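Tips for a neighborhood repair evening

Our street group in Bautista holds a repair evening every March, and these points help us to keep it in order.

1. Ask the neighbors first what they want to fix. We put 460 paper notes in mailboxes and the answers decided which tables we set up.

2. Give each table one subject: lamps, clothes, bicycles, computers.

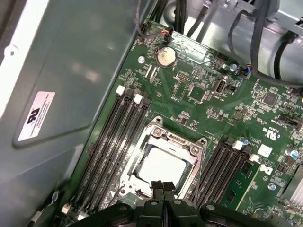 3. Write the owner's name on tape and put it on the item at the door. Small parts go in a cup with the same name.

4. Close the list at 9 items for each table. People who come after this can leave a phone number with Banafsheh Safavi.

5. Keep one wall free for ideas about the neighborhood. Last time we received there the proposal for a shared tool shed.

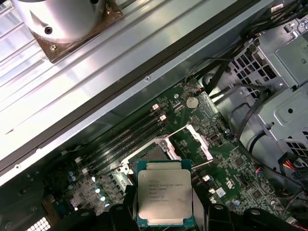 A processor with its metal lid, held upright.

6. Sweep the hall before you return the key.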